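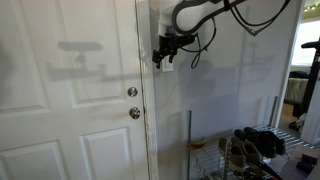
How Does a Pumpkin Get So Big?

Hi, kids! Farmer Marilou here, from Hordiienko Farm, just outside Drillosville. Every fall, somebody about as tall as my wheelbarrow points at our biggest pumpkin and asks me, "What did you feed it?" Good question! I'm going to tell you the whole story, and it starts with a seed you could lose in your pocket.

We plant when the dirt is warm. Pumpkins hate cold feet (well, cold roots). If I put the seeds in too early they just sit there and rot, and then I'm grumpy and I have to start over. I poke each seed in as deep as my first knuckle, cover it up, and wait. In 6 days, if the weather is nice, up comes a little green loop that straightens out and opens two smooth leaves. Those first two leaves were folded up inside the seed the whole time!

Then the vine takes off. It crawls along the ground and grabs onto things with curly green strings called tendrils. Last year one vine went right through the fence and 22 feet into the bean patch. My helper Radymyr had to step over it every morning with his watering can, and he did not always make it.

In July we get flowers, big yellow ones shaped like stars. A pumpkin vine has two kinds. The boy flowers stand up on skinny stems and make a dusty yellow powder called pollen. The girl flowers have a tiny green ball underneath, and that ball is a baby pumpkin waiting to happen. It won't grow unless pollen gets from a boy flower to a girl flower, and flowers can't walk, so who carries it? Bees! They dive in for a sip of nectar, get dusty all over, and fly off to the next flower. Get up early if you want to watch, because each flower opens for just one morning.

Now the part everybody asks about. What does a pumpkin eat? It doesn't eat the way you do. The leaves catch sunlight and use it, along with water and air, to make sugar. (The big word is photosynthesis. Try saying it with a mouthful of pie.) The sugar travels down the vine and into the pumpkin. So those giant floppy leaves are really the kitchen, and that's why I ask you please, please not to stomp on them!

The kind we grow for carving needs 100 days from seed to orange. The giant kinds take longer, and growers pick off the other baby pumpkins so one gets all the sugar. My neighbor Ognjen grew one that weighed 882 pounds. We moved it with a tractor.

When you come pick yours, knock on it and listen for a hollow sound. Then carry it from the bottom, with both arms, because stems snap. I'll be by the wagon if it's too heavy for you!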